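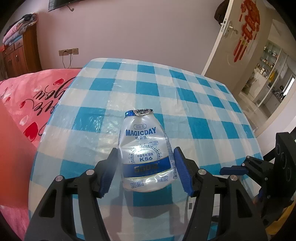
Una botellita de MAGICDAY toda arrugada, entre los dos dedos de la pinza de mano.

Bueno, abro hilo, que ayer fui a la jornada de puertas abiertas de Pumex en Narnport y vengo con ganas de contarlo todo 🧵

Yo iba a ver brazos enormes haciendo cosas enormes, lo reconozco. Y me pasé casi toda la tarde pegada a la mesa de las pinzas de mano, que son como unas tijeras gigantes al revés (perdón a los ingenieros).

La gracia está en que la persona agarra las cosas con la pinza, la cámara va mirando y luego el robot aprende de eso. Dejaban probar en turnos de 6 personas y 3 minutos cada una. Me supo a poquísimo, me puse otra vez a la cola!!

Lo más difícil: los envases blandos. Aprietas un pelín de más y se te hunden, aprietas de menos y se te escurren. Fijaos en las almohadillas azules con estrías, yo pregunté por ellas y me dieron una charla entera sobre goma. Encantada.

También estaba la gente de Boltholm con un brazo clasificando tapones. Muy rápido, muy ruidoso, los niños flipando.

Y una charla de Khoo sobre reciclaje automático, 20 minutos, con una diapositiva de 400 envases distintos que me quedé con ganas de fotografiar.

La entrada era gratis, el café no, y para aparcar mejor id por detrás.

Si alguien más estuvo, que me pase fotos del brazo de los tapones, que las mías salieron movidas todas 🙏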